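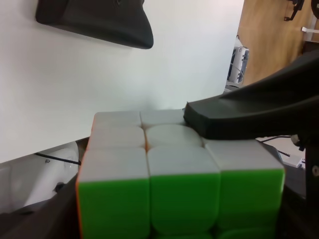 *Fig. 1. White on top, green towards you: our starting position.*

**Evening course: Puzzles for Patient People**
Handout 3, 18/10/2022
Tutor: Genalyn Yap, Panganiban Room

Welcome back, everyone, and a special hello to those who missed last week (Ronaldo Maglaya has spare copies of Handout 2, so do ask him).

Before we turn anything tonight I'd like us all to hold the cube the same way, because half the muddles I see come from people quietly swapping faces halfway through! White goes on top and green faces you. On a cube like the one in Fig. 1 you'll find orange on your left, and if yours is coloured differently, just make a note of what you've got and stick to it.

### Words we'll be using

- **Centre**: the middle tile of a face. It has one colour and stays put in relation to the other centres, so it tells you which colour that face will be.
- **Edge**: a piece with two colours. The middle piece of the front row, white above and green in front, is one of these.
- **Corner**: a piece with three colours. The front left one is white, green and orange.

### To try at home

Give the top layer a quarter turn, look at what has moved, and turn it back. Then do the same with the front. Go as slowly as you like, and please say the colours out loud, even if the family laughs. I'd be delighted if you managed 30 minutes over the week, in little bits.

Next time we start on the white cross, so bring a pencil and Handout 2 as well as this one.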